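Trurkier simulated pretraining: frequently asked questions
Maintained by Gaetano Vitale. Last updated October 13, 2023.

What does the method do?
It trains a grasp policy on rendered wrist-camera views before any real data is used. The policy predicts the next gripper pose from a single view and the current joint state.

How many episodes are in the current set?
1843. Of these, 40 are held out for validation and never enter a training batch.
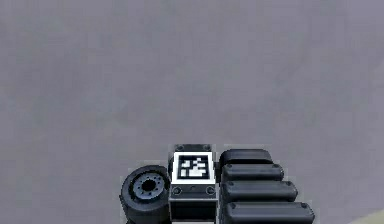

Episodes are stored in the Busura format, one directory per episode. Older Tekeck logs must be converted first; the converter drops any episode without joint states.

Why is the render quality so low?
Speed. We tested higher texture resolution in April and saw no change in validation error, while render time went up by a factor of more than 13. 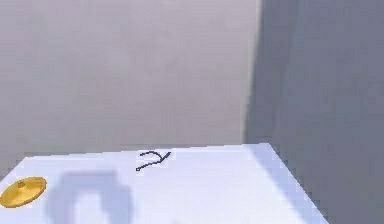 Object pose is read from simulator state and is not estimated from pixels. Labels therefore stay valid when an object is only partly in view. The gold-yellow disc at the left border is such a case, and its label covers the full object. Soft shadows on the tabletop are left in the input and carry no label of their own.

Can thin objects be used?
Yes, with limits. Contact on thin geometry is unstable at the default time step. Set substeps to 2 and reduce the contact margin.

Does the policy transfer without fine-tuning?
Not reliably. Mirko Martinelli maintains the fine-tuning scripts, which are in the Bianchini repository under the same license as the data.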